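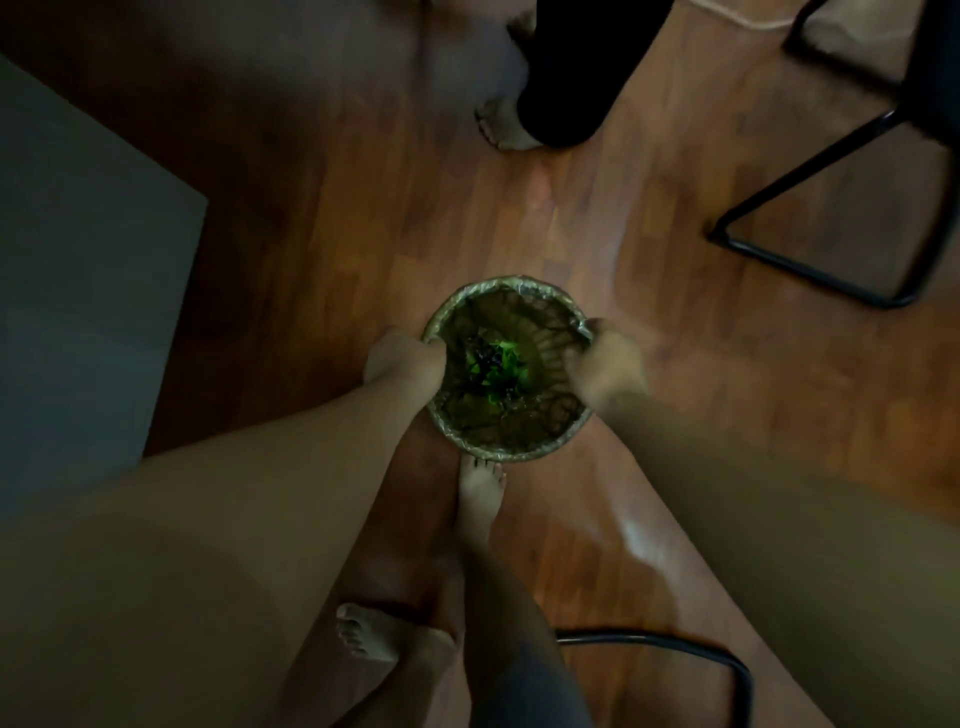
Skarnex is opening up its Gazi household task library to outside robotics teams this March, and I get to be the one to tell you about it! I'm Jamila Wijesinghe, I run product here, and I've spent most of my year thinking about chores. Small ones, mostly. Take a wastebasket with a thin plastic liner: one hand holds the rim steady, the other tugs at the folded edge of the bag, and the clear plastic creases and wrinkles wherever it's bunched. You and I do that without looking up from a conversation. A robot that has only ever practiced on hard boxes has a very bad time with it, and home robot developers have been telling us so for as long as we've had a support inbox.

So we made Gazi. It's a library of first-person recordings of ordinary people doing ordinary things around homes and small offices, from the point of view of the person doing the work. The first release has 1,193 sessions in it, sorted into 30 task families. Bag changes are one family. Plant care is another, and so are wiping down, putting away, setting out, and (my personal favorite) untangling. Every session comes with a plain-English write-up of what the hands are doing, when each step starts and stops, and which hand is doing it. That last bit sounds fussy, I know. Our early testers asked for it more than anything else, so in it went.

We don't tidy up before recording and we don't tell people how to do the job. If there's a chair nearby, the chair stays. If somebody else is standing in the room, fine, that's how rooms work. Our first trial batch was shot on clean white tables with nothing else around, and the models trained on it did great on clean white tables - and got lost pretty much everywhere else. We threw that batch out, which was a painful afternoon.
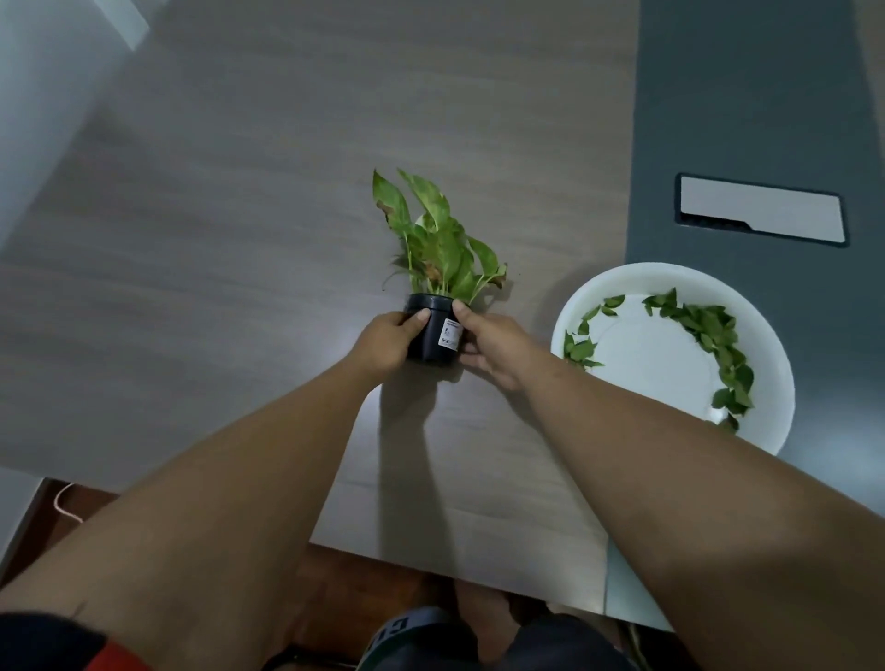 Two-handed work gets its own section in the library, and I'm glad we held the launch back for it. Plenty of robot training material is built around one arm picking up one object. People at home use both hands all the time, often with each one doing a different job, and the timing between them is hard to write down in code. Ekow Kpodo, who leads our labeling team, ended up rewriting the guidelines for that section 13 times. He'd like me to mention that the thirteenth version is much shorter than the first.

Gazi comes in two plans. The starter plan gives you 1,000 sessions, the write-ups, and the standard viewer. The full plan gets you the whole library, the step timings for both hands in a format your training tools can read, and new sessions as we add them every quarter. Schools and university labs can ask for the starter plan at a reduced rate, and you don't need to be a big lab to do it. A teacher with a couple of students and a secondhand arm is very welcome!

If you already use Leltport to manage your training runs, Gazi shows up as a source in the menu and you can pull sessions straight in. Everybody else can download through our own site. We've also been working with the folks at Fakelow, who build a tabletop two-arm kit, and their next software update will include a few starter exercises based on our bag change and plant care families. I've had one of their kits next to my desk for a while now. It is still learning about bag liners, slowly, and I've grown pretty fond of it.

Everyone who records for us is paid by the session, picks their own tasks from a list, and can pull a session back later if they change their mind. The terms are written in normal language and they're posted on the Gazi page next to the pricing, so please read them before you sign up.

Sign-ups are open now on the Skarnex site, and sample sessions from six of the families are free to look at without an account. If there's a chore you wish we covered, write in and tell me - I read those messages myself, usually first thing in the morning with coffee. Folding fitted sheets is already on the list.

Press contact: Jamila Wijesinghe, Skarnex
Labeling and data format questions: Ekow Kpodo, Skarnex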